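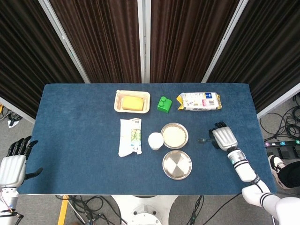

Fig. 3. Foods and dishes on the table cloth.

Section 4: Laying out and putting away dry and chilled foods

The Louro table cloth is sold as suitable for food. We would treat that claim with some care. Felt-like cloth takes up grease and holds on to crumbs, whatever the leaflet says, so keep unwrapped food in a tray or dish at all times.

1. Spread the cloth over the whole table top and smooth it from the middle outwards.

2. Put cheese or butter in the rectangular tray. The tray does not keep anything cool. In July, nearly 3 hours is what the old edition of this guide allowed, and Kadri Kļaviņa has asked for that line to be taken out. Put the block back in the fridge as soon as you have finished with it.

3. Stand bags with a printed label along the back. Lay pouches flat, and fold the end over before you move them.

4. Tip grains into one round steel dish. Keep a second, empty dish in front of it for anything you pick out.

Note: The Fotel catalogue calls these dishes "self-levelling". We have found no sign of this. Shake the dish gently from side to side and the grains will settle, as they would in any other dish.

5. Keep small round things away from the table edge. Resting them against the side of a dish helps a little – not as much as you might hope.

CAUTION: Toy building blocks and other small parts are not food and must not go into the dishes. Check the grains by eye before you tip them back into their packet.

6. Clear the packets first, then the tray, then the dishes. Carry the full dish with both hands.

7. Shake the cloth outdoors. The care label suggests wiping with a damp sponge, but Margarida Magalhães tried this on a Friday and was still picking out oats after lunch.

Spare dishes are listed under part 2490. The lids shown beside them in the catalogue are sold separately and, in our experience, fit only the smaller size.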